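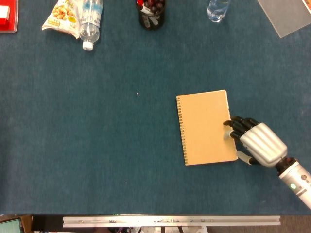

The robotic hand on a closed spiral notebook at the felt table.

Notebooks take longer than boxes

The tabletop collection at Dukholm has moved on from boxes and cups to flat things, and the spiral notebook is the item the crew has spent the most time with since the start of June. The set now stands at 324 accepted episodes. The target is 600, split evenly between picking the notebook up and opening it to a blank page.

An episode starts with the notebook closed on the cloth and ends when the operator lets go of the pedal. In between, the operator drives the hand with a glove and the recorder keeps the joint positions, the fingertip readings and the view from the head camera. For the pickup task, the fingers come down on the cover near one edge and the thumb goes under. It sounds simple to write down. A cover that lies flat on felt gives the thumb very little to work with, and a lot of the early attempts ended with the notebook sliding across the table.

Rocío Ocampo runs the morning sessions and wrote the current instructions for operators. The main change from the first version is that a slide is no longer an automatic reject. If the operator stops, brings the hand back and finishes the grasp, the whole thing is kept and tagged as a recovery. "We were throwing out the part the model was worst at," she said. "The first policy we trained would push the notebook away and then keep closing on nothing, and it had never seen anybody go back for it."

Attempts are still rejected if the notebook leaves the table, if the glove loses tracking, or if the operator pauses so long that the recording is mostly waiting. The limit is 55 seconds from start to release. Anyone who thinks that is too short for the opening task should say so at the Wednesday review. Two operators have already asked for more time on it.

Starting positions come from the list on the station computer. Please use them. When people place the notebook by eye, it tends to end up near the middle of the table with the spiral to the left, and the model learns that one layout very well and the others hardly at all. The list covers both portrait and landscape, and includes a group of positions close to the near rail, where the forearm has less room to turn. Those are slow to record and the set is short of them.

The snacks, water bottles and other things along the far side of the table can stay in view. Move them between batches, though, so they do not sit in the same place all day. Operators should also leave worn covers in the rotation. A scuffed cover reflects light differently from a new one, and the head camera needs to see both.

Labeling is a little behind. Oleksandra Dovhaniuk has been marking the moment of first contact and the moment the thumb is fully under the cover, and she has asked that operators hold still for a second before starting. Without that pause, the first contact mark is a guess in some of the recordings -- usually the ones where the hand comes in low from the side. She is also merging the tags "slip" and "slide," which different people have been using for the same thing. Use "slide" from now on. Old episodes will be relabeled, so there is no need to go back and fix your own.

The next training run will use whatever has been accepted and labeled by the end of the month. It will be tested on notebooks that are not in the set, including two with soft covers. If the pickup results hold up, the station at Arnusden will start on the same task with the left hand, using the same instructions and the same list of positions mirrored.

Open slots are on the sign-up sheet, mostly in the afternoon. New operators need one practice session before their episodes count. Ask Rocío for a glove fitting first, as the smaller glove has to be calibrated separately.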